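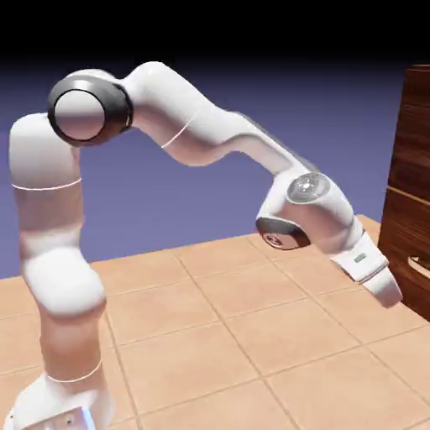 Gemma Costa's advice to anyone fitting a Florwood floor for the first time was to leave the boxes shut for two days in the room where the boards will go, and most fitters would agree with her. The steps in this section assume you have done so.

Section 4. Laying the first rows

Before you start

The subfloor must be clean, dry and flat. Check it with a long straight edge. Any dip deeper than 2 mm must be filled with levelling compound and left to set overnight.

Boards may be laid over existing tiles if none are loose. Fill wide grout lines first.

You will need: spacers, tapping block, pull bar, fine-toothed saw, pencil, tape measure, knee pads.

1. Roll out the Tamen underlay with the printed side up. Butt the edges together and tape them. Do not overlap.

2. Measure the width of the room and divide it by the width of one board. If the last row would come out narrower than 40 mm, trim the first row to make up the difference.

3. Place the first board in the left-hand corner with the tongue facing the wall. Set spacers along the long side and the short end.

4. Click in the next board end to end. Carry on to the far wall and cut the last board to fit.

5. Start the second row with the offcut, if it is longer than 200 mm. End joints in neighbouring rows must not line up.

6. Hold each board at a slight angle, push it into the row before it and lower it flat. Close small gaps with the tapping block.

Caution: never strike a board directly with a hammer. A damaged edge will not lock and is not covered by the guarantee.

Note: floor-standing cabinets up to about 37 kg may stand on the finished floor. Fixed kitchen units must be fitted first, and the boards laid up to them with the usual gap.

Note: in rooms longer than 8 m, fit a Monti expansion strip across the width. See Section 6.

7. After three rows, check that the edge is straight with a string line. Correct it now, as later rows will follow any bend.

8. Leave the spacers in place until the whole floor is down. Skirting is covered in Section 5.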